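Sorting push buttons on the bench conveyor
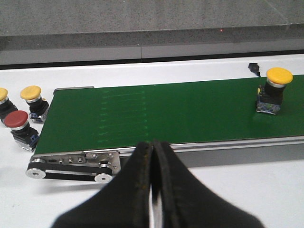
The green belt and the buttons, three yellow and one red.

I spent most of January getting the small conveyor going again. I bought it secondhand from a packaging shop in Borkutmont that was clearing out its back room, and it came without a manual. The side rail is brushed aluminum and cleaned up well with a rag and dish soap. The steel plate at the end took longer, mostly because of all the little screws.

The drive belt runs over two pulleys, each held by a hex-socket bolt. I snugged both of them down and wrote the size on a piece of tape inside the toolbox lid, which I should have done the first time.

The push buttons are from a mixed lot of 24 I ordered from Rizvi. I wanted mushroom caps because they are easy to hit with a gloved hand. The contact blocks have screw terminals, so no soldering. I am putting the yellow ones aside for start and jog, and red is for stop.

I also tried the Lullik speed controller. It works, but the low end is jumpy and I may send it back. The counter read 1,904 when I shut everything off for the night. I'd like to get it past 3,000 before I change anything else.

Next is the wiring box, once the cable glands come in.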